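Thygesen mesh office chair, long-term review
Ermelinda Macedo
4 min read | 14 comments

The Thygesen is a black, mesh-backed office chair sold flat in one carton. I have been using it as my main chair since November, mostly on hard tile, which is where cheap casters and loose bases show themselves first. Price paid was $188, delivered.
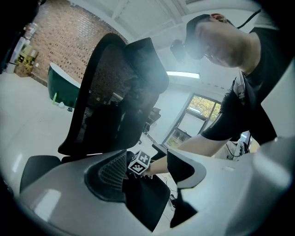
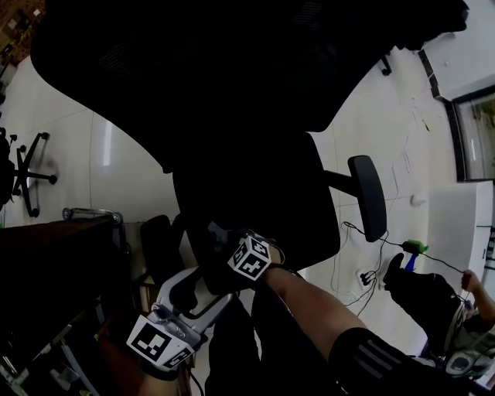
Black mesh back, padded armrest, white tile.

Assembly. Four bolts hold the mechanism to the seat and four more hold the back. The supplied hex key is soft and had started to round by the last bolt, so use your own. Leave all the back bolts finger-tight until the last one has caught its thread, then tighten diagonally. I did it the wrong way the first time and had to start over.

Backrest. The mesh is tensioned evenly and has not sagged at the lumbar area, where my old Trarach went slack within a year. The weave is coarse enough to feel through a thin shirt. The frame flexes slightly under a hard lean but does not creak. The curve at the top suits a tall sitter. Divina Layug, who is a good deal shorter than me, found it sat behind her crown and pushed her head forward.

Seat. The foam is firm and stays firm. The front edge is rounded enough to keep pressure off the back of the thighs. Dust shows on the black cover — a lint roller deals with it.

Armrests. Padding is adequate. There is some side-to-side play in the posts, more on the left, and retightening did not remove it. If you push yourself up by the arms you will notice it every time.

Casters. Quiet on tile, with no marks so far. They handle grout lines well and cables badly. A thin cable will stop one dead, and a thicker one tends to get pinched. Route cables along the wall or use a cover strip before you blame the chair.

Tilt. Tension is set by a knob under the seat and takes a lot of turns to go from loose to stiff. The lock engages upright only. The Clenditden, at a higher price, locks in several positions, and I would pay the difference if I reclined to read.

Verdict: a sound back and seat on an average mechanism, let down by the arm posts. Recommended for desk work on hard floors. Shorter users should try one first.

14 comments | Share
Contact | Copyright | Back to top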